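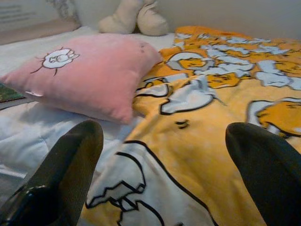

Two black gripper fingers over a bed with a pink pillow and a yellow blanket.

How does a robot pick up something soft?

Saqib Tarar and Abdul-Rahman Gyamfi are building a robot arm in a shared workshop called Pusholm. They named it Essien. They want it to help tidy a bedroom.

A wooden block keeps its shape when you squeeze it. A pillow does not. It squashes, and its edges move — so the robot has to keep checking where they are.

Essien has a small camera near its gripper. The camera sends pictures to a computer, and the computer works out where to move the fingers. Patterns can make this harder. A cartoon face printed on a blanket is flat, but a computer may mistake it for a toy.

The fingers close a little at a time. Small motors pull them together, and a sensor measures how hard they press. If the push gets too strong, the motors stop.

The builders have written 106 short tests for the arm. Each one changes something small, like where the pillow lies or which way it is turned.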